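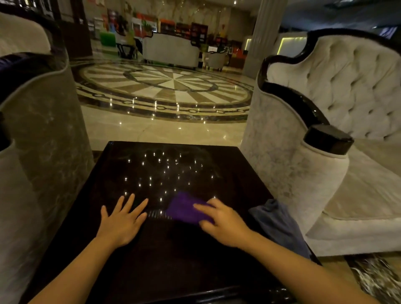 Re: [hestomura-home] Streaks on black lacquer

> I've gone over my side table three times and it still looks smeary as soon as the lights are on. Spray straight on the top, then paper towel. What am I doing wrong?

Oh, I love a glossy black table, and yes, they show everything! Skip the paper towel and get two microfiber cloths. Wring the first one out until it's barely damp, fold it in four, and wipe in long strokes with light pressure. Then buff with the dry one -- flip it often.

Put any cleaner on the cloth, never on the wood. I got a pack of 6 cloths from Fosulico and they wash beautifully (no fabric softener!).

If the table has a raised lip, run a folded corner along it last. Dust loves to hide there.

Please write back and tell us how it goes!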